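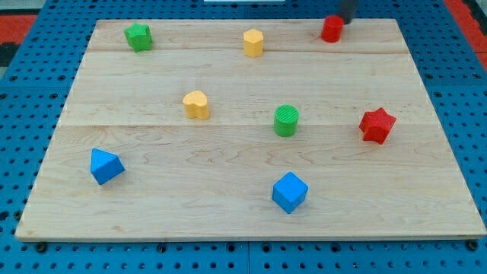

¡Qué gusto nos dio trabajar con los juegos de mesa de nuestros abuelos! Con Giuliana Cuadros entrevisté a 18 vecinos de Yupanqui, y casi todos recordaban partidas con piezas hechas en casa. Para nuestra versión usamos bloquecitos verdes, amarillos, rojos y azules, dos de cada color, sobre una tabla de madera clara. Las reglas nos las dictó doña Fidelina Chávez, que a los 58 años todavía juega con sus hermanas.

Lo que más nos sorprendió fue la variedad: en Tuma se juega por parejas y en Jemel cada uno por su cuenta, ¡con castigos cantados! En noviembre queremos grabar esas canciones.

Percy Zapata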